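Painting small wood blocks without wrecking a glossy tabletop?

Posted by Oshima, May 28, 2018

Hi all! I want to paint a bunch of little unfinished wood cubes (the pale kind, no varnish) and my only surface is a shiny wood-grain table I really don't want to ruin. Right now I'm putting a bit of white paper down and working over that. 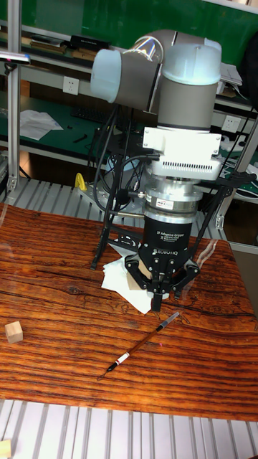

Paper down, pen or brush off to the side, one cube waiting

Is paper enough, or should I use a rag? And do I need to sand first? The ends feel kind of fuzzy.

Sonby

I'd go with cloth, personally. Old cotton, washed a few times so it doesn't shed. Paper sticks to the bottom of the block and then you're picking shreds off forever (ask me how I know).
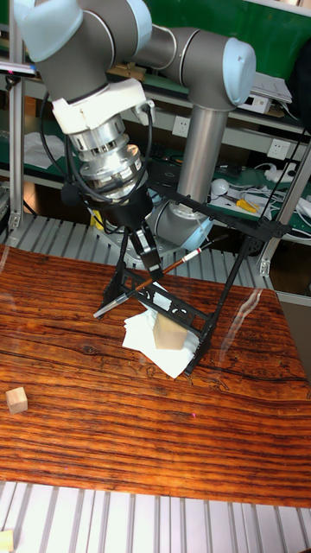 Cube on the cloth, thin brush

Keep your spare blocks well away from the one you're painting, I've flicked paint on so many clean ones. And yes, sand! I use 200 grit, then a quick pass with 300, mostly on the end grain. Give it 2 thin coats and let the first one dry overnight.

Nornoment

paper is fine, just fold it so it's thicker

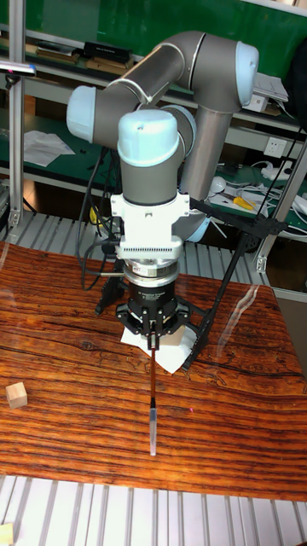
and swap it out when it gets messy. I did a whole set for a December craft sale that way and the table survived. Never sanded any of them, they looked ok from a few feet away lol. If you do get a drip, wipe it right then, don't wait until you finish the side you're on.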